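How to Keep Corn on the Cob Sweet (and Stop It Taking Over the Kitchen)

Posted 04/06/2019 in Kitchen Tips

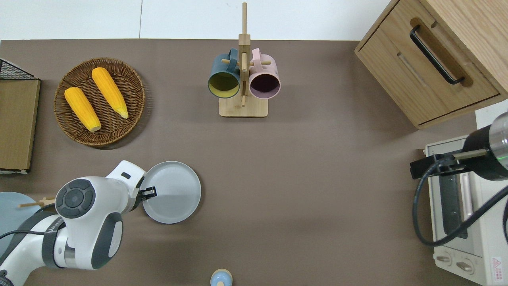
Two cobs in the wicker tray, next to the mug tree.

I get ridiculously excited about corn. The season proper doesn't get going here until August, but the greengrocer on Tapsell Road already has some in and I came home with more than I could carry comfortably. So, everything I know about keeping it nice!

Buy it late, eat it early
Corn starts losing its sweetness as soon as it's picked. Do your other shopping first and get the corn last. If you can have it for tea the same day, do - you won't need any of the tips below.

Leave the husks on if you can
The husk is the best wrapper going. Only peel back a little at the top in the shop, enough to see that the kernels are plump, then fold it down again. Please don't strip the whole thing and put it back, it dries out for the next person.

If they're already bare
Wrap each cob in a damp (not dripping) tea towel or a bit of kitchen paper, pop it in a bag and put it in the fridge. Three days is my limit. After that it's still fine in soup or fritters but I wouldn't serve it on its own.

Using a tray on the worktop
I love a woven tray for anything that's going to be cooked that day. Air gets round the food, the rim stops things rolling off, and you can lift the lot over to the sink in one go. A few things I've learned with mine:
Keep it dry. Wicker goes musty if you put wet veg straight in, so pat everything first.
Brush it out with an old toothbrush, working along the weave.
Now and then wipe it with warm water and a drop of washing-up liquid, then leave it somewhere airy until it's bone dry.
Don't park it right beside the oven or toaster oven when they're on. The heat is bad for the corn and worse for the wicker.

Getting the silk off
Rub downwards with a damp piece of kitchen paper, from the tip to the stalk. A soft vegetable brush does the stubborn bits. So satisfying!

Taking the kernels off
Cut the cob in half across the middle first, then stand each half on its flat end on a chopping board and slice down. It wobbles far less than a whole one. Save the bare cobs for stock - simmer them with an onion and you'll have the loveliest base for a chowder.

Freezing
Blanch whole cobs for 8 minutes, or loose kernels for 4, then straight into iced water. Dry them really well, spread them out on a baking sheet and freeze before bagging up. Skip the baking sheet and you'll get one enormous yellow brick (I've had to take a rolling pin to mine).

While we're on the worktop
A mug tree is brilliant if you're short of cupboard space. Hang the mugs you use every day and put the rest away, and balance the weight by hanging them on opposite sides. Give the pegs a wipe when you do the surfaces, as they get dusty on top.

Next time: what to do with a glut of courgettes. Send me your recipes, I'm going to need them!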